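Hirutau method

The Hirutau method is a procedure for teaching two-armed mobile robots to approach, grip and push manual wheelchairs in care rooms. It was developed at the Xaba laboratory in Cendton and takes its name from the test suite where the first trials were held. The method treats a wheelchair as a jointed load whose front wheels may turn on their own, and it plans the motion of the robot's base and both arms together.
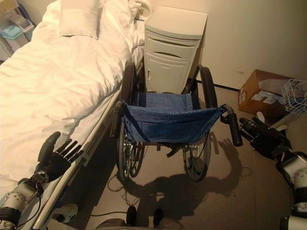 Article by Nandi Ndlovu and Iulian Pop
Last revised 23/07/2026

Background

Earlier work at Xaba used a fixed grip position measured from the floor. Small differences in the angle of the chair were enough to make one hand close beside its handle, particularly where a bed or cabinet limited the approach. The Flerkard planner, adopted in February, replaced the fixed position with an estimate taken from the head camera and updated until contact.

Procedure

An operator first guides the robot through the task by remote control. The recorded arm and base motions are divided into 3 phases: approach, grip and push. Training for the published version used 300 such recordings. During the grip phase each hand is controlled separately — the second hand may wait while the first corrects its position — and pushing is allowed only when both report a stable hold. 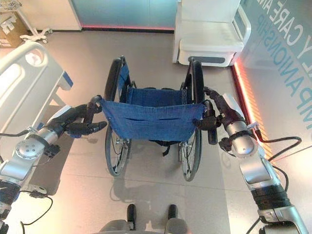 Force limits at the wrists are lowered during turns, when uneven resistance from the front wheels tends to pull one arm ahead of the other. If the difference between the arms passes a set limit, the base stops and the grip is checked again.

Evaluation

The method was tested with 9 room layouts. Failures were concentrated in 3 of them, all with narrow space beside the bed. Trials used unoccupied wheelchairs only, and the authors make no claim regarding the transport of patients.

See also
Flerkard planner
Mobile manipulation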